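Taston Shelf Notes - README

Hi, I'm Sharon Kimaro and I look after this collection. It's a set of pictures and written notes on one small job: getting a pile of books back onto a little children's bookshelf. I started it in July because I kept arguing with people over what a "tidy" shelf is, and I wanted something we could all point at while we argued. Please read this page before you open the notes, because my labels are a bit homemade and the folder names won't help you much.

What's in here

There are 353 notes. Each one goes with a picture and says where the books are, which shelf they're on (if any), and how they're lying. I wrote most of them myself in the evenings, with a mug of tea and the same four or five words over and over. The folders are called Drirkthorpe, Henard and Kariuki. Those are just names for batches. Drirkthorpe is the oldest and has the shortest notes - I hadn't worked out yet how much I wanted to say.

How I name the furniture

The bookshelf has yellow sides with rounded tops, a pale pink shelf up high and a blue one under it. So I write "pink" and "blue" and leave it there. Early on I tried "upper" and "lower", then somebody asked if the yellow part at the base counted as lower, and that was the end of that. The base is "base". Everything in front of the bookshelf, the whole white surface with the line drawings of flowers and birds, is "floor", even when I should probably call it a mat.

How I name the books

A book gets its cover color plus one thing you can spot fast. "Black, wolf eye" is the one with 狼道 in big white characters. "Navy, round emblem" is another easy one. The dark blue books with yellow labels are harder to tell apart once they overlap, so if I couldn't be sure which was which I wrote "navy, unsure" and moved on. There's a dark purple one too, and in poor light I've mixed it up with the navies, so go easy on me there.

For how they lie, I use "stack" for books flat on top of each other and "fan" for an overlapped row. A note can have both. A flat stack at the right end of blue and a fan on the floor would be written "blue right: stack / floor: fan".

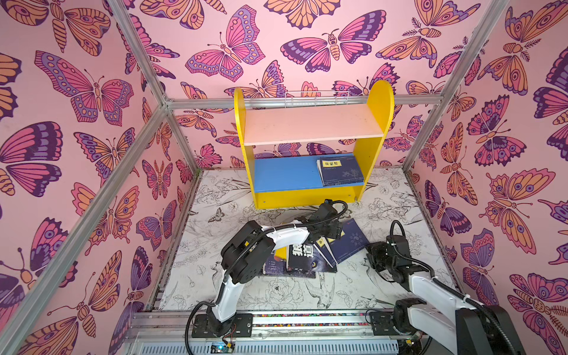

What I count as tidy

A book is tidy when it's on pink or blue, lying flat or standing straight, with nothing poking past the front. I don't care about order by size or color. Henard has 7 notes marked "tidy?" with the question mark left in, and those are the ones I'd love a second opinion on. My rule for half-and-half shelves is simple: if there's still a book on the floor, the note says "not yet", however nice the shelf looks.

I stay out of the decoration completely. The wallpaper is pink with huge butterflies and moths all over it, and I do love it, but "butterfly" in a note always means a drawing and never tells you where a book is!

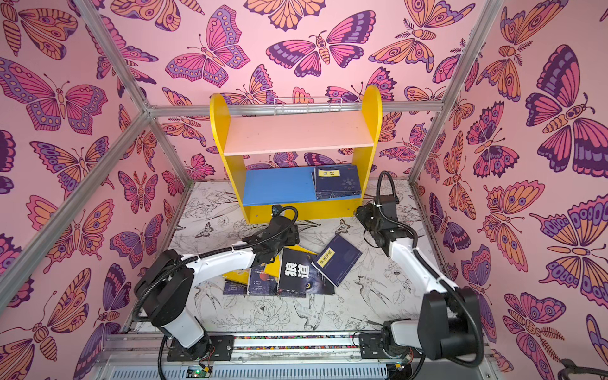 If you add notes of your own, please stick to the color words and keep each note to 2 lines. Longer ones get hard to compare, and I end up trimming them anyway. Left and right are always as you face the bookshelf.

Known problems

Some Kariuki notes still say "upper" and "lower". Read those as pink and blue. A few say "pile" where I'd now write "stack" or "fan", and I haven't gone back to sort out which. I also skipped book titles nearly everywhere, so don't use this as a reading list.

Changes

Version 4 fixed the spelling of Drirkthorpe in the index (twice, sadly) and merged "dark blue" into "navy". Next up is the "pile" cleanup, starting with Kariuki.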